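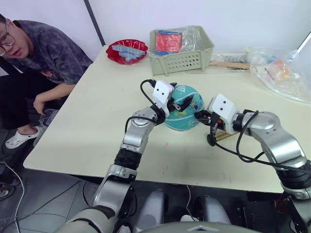
3.2 Working rules for shared table sessions

Most written guidance on collaborative arms is meant for fixed cells, where the task is known beforehand and people come and go by a marked route. Our sessions at the Durndale site do not fit that pattern. Objects are changed often, the operator and the assistant share the same few square metres, and the arms are driven by a person whose attention is on the grippers. We therefore wrote a short set of rules of our own, based on the risk assessment done for the Stunmont trials and revised after the first 14 sessions.

The first group of rules concerns people near the table. An assistant may be beside the table while the arms are powered, but may not reach over it unless the operator has said "hold" and the assistant has repeated the word. We tried a hand signal at first and gave it up. The operator tends to watch the contact points between finger and object, and a raised hand at the side of the table was missed on several occasions. Figure 3 shows two arms closing on a small ball with an assistant crouched at the left of the table, a position the rules allow so long as the hands stay clear of the tabletop.

Figure 3. Two-arm handling of a ball on a shared table. Other objects stay on the table behind the working area.

The second group deals with speed and force. Tool speed is limited in software to 20 cm/s whenever anyone other than the operator is inside the floor boundary. Gripping force is set per object class and may not be changed during a session. For two-arm grasps we added a further limit on the closing speed between the grippers. Each arm can be within its own limit while the gap between them closes at twice that rate, and the standard single-arm check does not catch this.

The third group is about objects. Anything brought to the table must be on the session list, with its class and the grasps permitted for it. Objects not in use may stay on the table if they are outside the working area agreed at the start. We considered a stricter rule under which only the current object would be allowed, but the extra clearing meant more reaching by the assistant – the very thing the first group of rules tries to reduce. Bags and spare items kept on the floor must not be placed where a person would have to step backwards to get to them.

Cables make up the fourth group. Gripper cables need enough slack for the full reach of the wrist, and that slack can catch on a basket or a neighbouring arm. The operator moves each arm through its full range before the session and looks at the loops at both ends of travel. Floor cables are checked at the same time.

Every departure from the rules is logged, including those with no consequence. Over 44 sessions the log holds 35 entries. Most concern the "hold" exchange, usually an assistant who did not repeat the word. The entries were coded by one of the authors and then separately by Zinash Belay, who had taken no part in the sessions. Where the two codings differed we kept the more serious one. Section 3.3 describes how the log was used to revise the operator training at Pronudar.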